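4.2 Aggregation of listener ratings

Each album in the Landen archive carries a set of integer ratings between 0 and 100. The raw mean is sensitive to small groups of users who rate in concert, so all rankings reported in this paper use a trimmed mean. For each album, ratings are sorted and the same fraction is dropped from both ends before averaging. Albums with fewer than 20 ratings were excluded, which left 1,239 albums for analysis.

Trimming works poorly when opinion is split. If half of the listeners rate a record near the top of the scale and half near the bottom, the trimmed mean lands in a region where almost no one voted. Standard deviation is therefore listed next to every score. We do not treat a high value as proof of manipulation -- live albums and late-career releases often show wide spread with no sign of coordinated voting.

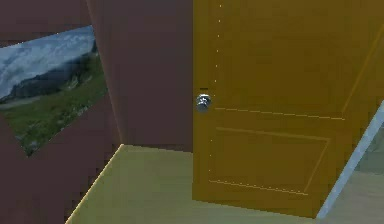 Figure 3. Rendered interior with yellow door and round silver knob.

To separate honest disagreement from gaming, we compared the order in which ratings arrived. Coordinated votes tend to come in bursts from accounts that have rated few other artists. Following Boychuk, we flagged any album whose extreme ratings were concentrated in a single 14-hour window. Flagged ratings were given reduced weight but were kept in the data, and the weight was fixed before the rankings were computed.

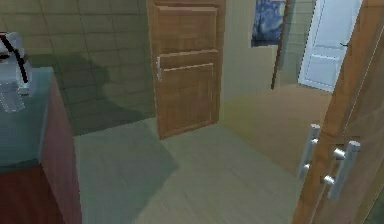
Manon Poirier objected that a fixed window penalizes new releases, where a burst of high ratings on the first evening is normal fan behavior. Her point holds for artists with a large following. We reran the procedure with the window measured from the second week after release. The order of the top albums changed little, but several debut records in the Trerkham subset moved up. Both versions of the ranking are given in Appendix B, and the later window is used in Section 5.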